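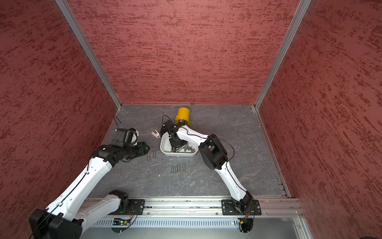 The Panditz Institute invites applications from adults living within commuting distance of its Tranau site to take part in a study of routine sorting and tidying tasks. The study asks how far a pair of robot arms can take over small chores of the home and the shop floor, and where a person is still needed.

Participants will carry out a set of short tasks by hand at a bench. They will then watch robot arms attempt comparable tasks and rate each attempt on a printed form. No technical background is required.

## The tasks

The work concerns ordinary small items: metal parts to be placed in a tray, pencils and pens to be kept in a container, and desk supplies to be put in order. Such chores are simple for most people. Whether a machine can do them to a standard that a household or a store would accept remains an open question, and the Institute has no fixed view on the answer. 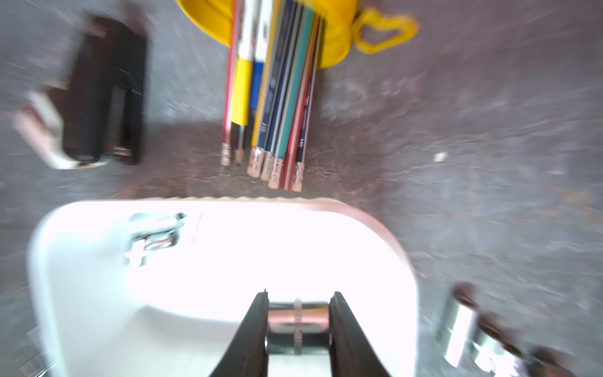 *A metal cylinder held between the gripper fingers over the white tray, with pencils beyond.*

## Who may apply

The Institute is seeking 117 participants. Applicants must be 18 or older and able to sit at a bench for the length of a session. Experience in stocking, packing, cleaning or home care is welcome. Employees of Ploruso and Sombatkul, which supply equipment to the Institute, may not take part.

## Time and payment

Each participant attends two sessions. Payment is made by check after the second session. Travel costs within the county are repaid on receipt of tickets or a mileage form.

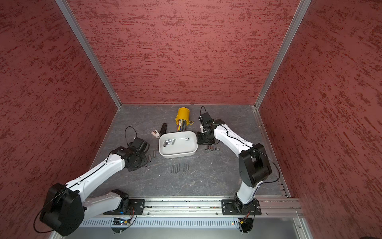 *Both arms at the work area, with the tray, the yellow bucket of pens and a stapler.*

## How to apply

Applications should be addressed to Anas Mahasneh, Study Coordinator, Panditz Institute, Tranau, and must arrive by 17/08/2022. Please state your current or most recent occupation and any session times you cannot attend. Sessions will end in March.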